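Arm build, part whatever

Thursday, late, typing this with one hand and eating toast with the other so excuse the state of it. Been meaning to write up the two-arm rig for ages and keep not doing it because there's always one more screw to tighten.

So. Where we are. Both arms are hung from the frame now. Finally. Last time I posted they were bolted to a plank and every time one of them swung hard the whole plank walked toward the edge of the bench. Hanging them was Mirela's idea (Mirela Barros, has the bench next to mine at Flodton, knows way more about metal than me). I said it'd wobble. It did wobble. Then she made me put diagonal cables across the back with turnbuckles and now it mostly doesn't. She has been very nice about being right.

If you're doing the same thing: tighten a bit on one side, then a bit on the other. I cranked one all the way first and pulled the frame out of square, spent an entire evening wondering why the left arm's home position had moved. It hadn't. The frame had.

Servos. Same black ones as before, all the wrist brackets redone. The old brackets flexed. New ones don't, or not that I can feel. Lost one bracket screw somewhere in the shop and I'm pretty sure it's in the vacuum.

Cabling is still ugly. I left a big loop of slack over the top of the right arm so nothing pulls when the elbow goes down, and it works, but it bulges up like a handle and people keep wanting to grab it. Please don't grab it. Tidy sleeve is on the list.

Software side. I'm calling the control program Dradik, for no reason, the folder needed a name. It's one loop and a big pile of saved poses, plus the wrist camera feed which I only got working this week. The bug that ate my Sunday was dumb: I had the gripper closing by a fixed number of steps. 1,163 for foam stuff. Fine on foam. On anything stiff the servo just sits there pushing and gets hot. Dropped it to 1,006 and then it let go of the foam halfway over. So now it closes slowly untill the load reading jumps and then stops. Should of done that from the start. Matlala, which is my logging script, writes down the load every time, and it's at 2,000 rows already, most of them me fiddling.

Test job is very boring on purpose. Toy food, a cup, a tray. Pick it up, get it over the cup, let go. The cup is a good target because it's narrow enough to punish you. If the arm is off by much the thing hits the rim. The tray is way more forgiving and I use it when I need cheering up.

Dark cloth on the table was a good call btw. Bare bench was shiny and the camera hated it. Black fabric behind the frame for the same reason, needs ironing, will not be getting ironed.

What's left:
- sleeve for the cables
- both arms moving at once without me hovering over the power switch
- second wrist camera, the cheap one from Dreria if it ever shows up
- label the power supplies before I plug the wrong one in again

Want to try handing stuff from one arm to the other after that. Mirela thinks the frame will start wobbling again when they both move. Probably yes. There's room for a second pair of cables on the sides if it does.

Ok couple of pics then bed. 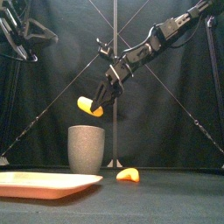
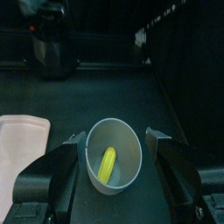
Right arm over the cup in the first one, wrist camera looking down at the corn in the cup in the second.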